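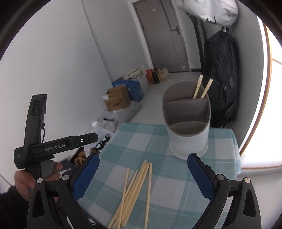
Hi all! I'm looking for people to help run our open day in March, and for a second bunch of people to come along and be the ones who have a go. If you read one part of this and think "that's me," skip down to the bit on how to sign up and write to me. If you need more convincing, keep reading, I've had two coffees and I'm in the mood.

I'm Catríona Daly and I look after the demonstrations at Cullinane, in the old seed store in Hinville (the side door, past the bike racks — the front door has been painted shut for years). We teach robots to do small household jobs. Putting things away, mostly. The way we do it is that a person does the job first, over and over, holding a gripper in their hand, and the recordings of that are what the robot learns from. So on the open day the robot is only half of it. The other half is visitors picking up a hand-held gripper and finding out how odd it feels to have two fingers after a lifetime of ten.

**The jobs we'll have out on the tables**

We've settled on four stations. Chopsticks into a cutlery drainer is the one everybody remembers, and I'd put it up against any carnival game you like. You've got a bundle of chopsticks lying every which way on a tablecloth and a drainer with compartments, and you have to get the sticks standing up in it. They're thin and they cross over each other, and the one you want always seems to be underneath. I have gotten quite good at it and I'm insufferable.

Then there's folding dish towels, which Muireann Phelan runs, and sorting packaged snacks into boxes, which suits younger visitors. The fourth is the robot itself, doing the chopsticks job on its own at the back of the main room. It's slow. It drops things. Last spring it spent most of one demonstration nudging a single stick along the table while thirty people urged it on, and that was the best ten minutes of the day!

**Part one: station hosts (paid)**

I need hosts for the whole day, plus one evening of practice beforehand. The day runs 9 a.m. to 5 p.m. with an hour for lunch, and we pay a flat $300 for the two together. Lunch is included, and Philomena Mulcahy is doing the food, so it'll be a real lunch.

What you'd be doing:

- showing visitors how to hold the gripper and squeeze the trigger
- resetting the table between turns (you'll be picking up a lot of chopsticks)
- keeping the line moving without making anyone feel hurried
- answering questions, or sending the hard ones over to me or Letay Tefera
- helping us pack up at the end, up to 5 p.m. and no later

You don't need to know a thing about robots. Please don't read up on them for my sake. Last time, my best host was a retired school bus driver, because she could talk to a nervous six-year-old and a know-it-all uncle in the same breath and both of them went away happy. If you've worked a shop counter, a library desk, a summer camp, anything with strangers and a bit of noise, I'd love to hear from you.

You do need to be 18 or over, and OK with being on your feet for a good chunk of the day. There are stools at the towel and snack stations, so if standing is a problem, tell me and I'll put you on one of those. The building is all on one level and the restroom is accessible. The main room gets loud when it's full. The snack station is off in the side room and is a lot calmer, and I can keep that spot for someone who'd like it.

If you speak a second language, please say so. We had a lot of Tigrinya and Tagalog speakers last year and Letay and Cherry Mae Saludo ended up running from table to table all afternoon.

**Part two: people to have a go (the recorded sessions)**

Separate from the drop-in tables, we're booking 70 people for recorded sessions through the day. These are for the project with Tronik, who make the arm we use. You sit down with one of us, you do a few tries for practice, and then you do the chopsticks job with the recorder on. The whole thing takes 40 minutes and you get a $20 grocery card at the end, however it goes. You can't fail it. Messy tries are useful to us too, so please don't apologize to the drainer, though plenty of people do.

Who we're after: adults, any age, left-handed people especially. I can't say that strongly enough. Our recordings so far are nearly all right-handed and it shows. Also people who've never used chopsticks in their lives, people with small hands, people with big hands, and people who describe themselves as clumsy.

The gripper has some weight to it and you squeeze it with your whole hand, so if you've got a sore wrist or a bad thumb, talk to me first. You can stop any time you like, and you keep the card.

About the recording: it picks up the gripper, the table, your hands, and whatever part of the room happens to be in view. We don't record sound. There's a two-page form to sign, in plain English, and I'll send it ahead so you're not reading it with a line behind you. Change your mind within a month and we'll delete your session. Cherry Mae handles that and she's very quick.

**Our target, for those who like a number**

Last year's open day gave us 300 good tries. I'd like 600 this time. There's a whiteboard by the door and Muireann will be keeping the tally on it in green marker, and yes, I have promised cake if we get there.

**Getting here**

The number 4 bus from Vovevthorpe stops across the street. Parking is tight, but the feed store next door lets us use their lot on open days if we stay off the loading side. Hosts coming from Vovevthorpe can get a ride with Letay, who leaves at 8 a.m. sharp and has room for three.

Wear something with sleeves you can push up. Loose cuffs get in the way of the trigger.

**How to sign up**

Drop a note in at the side door or call the front desk and ask for me. For hosting, tell me:

1. your name and the best way to reach you
2. which station you fancy, if you have a preference
3. any languages besides English
4. whether you can make the practice evening (6 p.m. to 8 p.m., the week before)

For a recorded session, I only need your name, which hand you use, and whether morning or afternoon suits you better. I'll come back to you with a time. Morning slots went first last year, so if you want one, be quick!

I'm taking host names until the end of February and I'll let everyone know either way, including the people I can't fit in. Session bookings stay open until they're full. If you aren't sure which part you want, come by some afternoon after 2 p.m. and try the gripper. I'm nearly always in, and the kettle's next to the towel station — help yourself, but the blue mug is Philomena's.

Catríona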